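Notebook, Tuesday, June 22, 2021
Plostdale, simulation bench
Subject: house rules for kitchen tasks in sim, second go

I promised at the start of the month that I would write the rules down properly, and I have put it off long enough that two of the newer people have been working from my scribbles on the whiteboard, half of which somebody's sleeve has rubbed out. So I am going to sit with a pot of tea and get it all into the notebook, reasons included where I can remember them, and then we can argue over it with something in front of us. Please do write in the margins. I would much sooner have a messy page we all agree with than a clean one that only I have read.

First, where we had got to. The kitchen set now has the sink and counter in a state I am happy with, and the food and crockery load without sinking into the worktop, which took me most of a week and quite a lot of muttering. The episodes we keep are going into the Mastex folder, and the plan is still to have 2,000 of them by December, checked and named. I think we can do it, provided we don't have to throw a great heap of them away for silly reasons, and that is really what this entry is for. Nearly everything we binned in the last batch could have been saved by somebody deciding something in advance.

Take the question of what counts as done. We had a task that said "put it in the sink", and I had marked a run as a success if the thing was anywhere below the level of the rim when the clock stopped. A colleague had marked hers as a success only if the thing was touching the floor of the basin and had stopped moving. Both are perfectly sensible! But they had gone into the same folder under the same name, and when I compared the two lots I spent a whole afternoon thinking the arm had got worse at its job, when all that had changed was who was holding the pencil.

So, rule one, and I will put it in capitals on the board: THE SUCCESS TEST IS WRITTEN BEFORE THE FIRST RUN. It goes in the task file in plain words and again as the check in code, and the two are read side by side by someone who wrote neither. For the sink that means saying whether resting inside a bowl counts as resting in the sink. I say it does, as long as the bowl itself is on the basin floor, and I have written it so. If the task is about the bowl, name the bowl. If it is about the vegetable, name the vegetable, and don't let the check wander from one to the other because they happen to travel together.
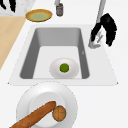 The same goes for failures, which we have been rather careless with. A run where the arm never closes its fingers and a run where it drops the thing at the last moment are both down as "fail" at present, and that is a waste of good information. From now on there is a short reason with each one. I have set up 11 reasons in the drop-down list and I'd ask you to use those before making up a new one, although if none of them fits, do write it out in full and tell me, and I'll add it. Last time we let everyone type freely and we had "slip", "slipped", "slippage" and "dropped it, sorry" all meaning the same thing.

Rule two is about starting positions. Every episode starts from a saved layout with a seed, and the seed is written in the log. I know it feels fussy when you only want to nudge a plate over a little and try again. I have done it myself, and then had a lovely run that I could never get back. If you nudge something, save the layout under a new number and carry on. It takes less time than finding your pen.

While we are on layouts: please leave the odds and ends in. There is a temptation to tidy away anything the task doesn't mention, the bread, the spare plates, the jar, so that the numbers look better, and I do understand it, but a kitchen with only one thing in it is not much of a kitchen, and the real bench at the Surov site is never going to be that kind to us. What I would like is for every task to be tried both ways and reported both ways, clear and cluttered, in two separate rows. Never added together. If somebody asks for one figure they can have the cluttered one.

Rule three, clearances. This one has caused the most discussion and I don't think it is settled. The tap is the awkward customer, sitting on the rim where the hand wants to come down. In the simulator the fingers can brush straight past it if the contact settings are too soft, and nothing complains, and the run is scored as a success. On a real tap you would hear it from the corridor. I have therefore turned on the contact report for all the fixed parts, tap included, and any touch above the threshold now marks the run as "contact, fixed", whatever happened to the object. It can still be a success for the object. But it goes in its own column and it has to be reported alongside.

I was asked whether we ought to fail those runs outright. My feeling at the moment is no, mostly because the threshold is a guess of mine and I wouldn't like to throw good work away on the strength of a guess. I would rather keep them, labelled, until we have measured a few real touches and can set the number properly. If you disagree, the margin is wide.

Also under clearances, and easily forgotten: a single view will fool you about overlap. A finger that seems to be through the tap may be well in front of it, and the other way about. Please don't mark contact by eye from one camera. Use the report, and if the report looks odd, swing the view round and check, then note that you did.

Rule four, the parking position. The arm must finish each episode somewhere declared, and the episode isn't over until it has either got there or run out of time. We had a set where the clock stopped the instant the object was let go, and so we had no idea at all whether the hand could get itself out again without knocking everything over. Letting go is only part of putting something down. I have chosen 7 seconds as the time allowed for backing off, which is generous, and we can trim it later.

Rule five, names. Objects are called what the asset list calls them. I don't mind if you think the green thing is a lime and your neighbour thinks it is a sprout, and having stared at it for a good long while I can see both sides, but the log takes the name from the list and the instruction text takes the name from the log. Where an object could fairly be called two things by an ordinary person, put both in the "also known as" field. That field was meant for exactly this and hardly any of us have been filling it in, me included. I went back this morning and did the breads.

And a word on instructions, as it belongs with names. They should be written as you would say them to someone standing at the counter. "Put the roll on the plate" is fine if there is one roll and one plate. When there are several plates the instruction has to say which, by colour or by where it is, and "the one on the left" is only allowed if we have said whose left. We have been using the robot's. I'd like to change to the viewer's, as the people writing instructions are looking at the screen, but that means going through all the old ones, so let us decide it together and do it in one go.

Things still to do, in no special order:

Write the sink check again with the bowl wording in it, and get it read by somebody else before Friday.

Re-score the last batch with the contact report on. I expect the figures to drop and I'd ask everyone not to be downhearted about it. The old figures were flattering us.

Ask the Olszewski people how they set their own contact threshold. They were very friendly when we spoke in the spring and offered to share their notes, and I never followed it up, for which I feel rather guilty.

Look at the friction on the crockery. The bowls slide a touch too easily on the basin floor for my liking, and I don't want us training an arm to be afraid of bowls.

Find out why layout 4 loads with the lights so flat. It is the same lamp file as the others as far as I can tell. Might be an old copy.

Move the rules from here to the shared page once there has been a chance to grumble. I'll leave the notebook on the bench by the kettle until the end of the week, open at this page, with a pencil in it. Please sign your grumbles so that I can come and find you.

Later, same day. Had a useful chat over lunch about rule four. The point was made, and it is a fair one, that seven seconds will hide a very slow and nervous retreat just as well as a tidy one. Agreed to log the time actually taken as well as whether it managed it. Added the column. Old episodes will have it blank, so leave them blank, please, and don't fill in zeros.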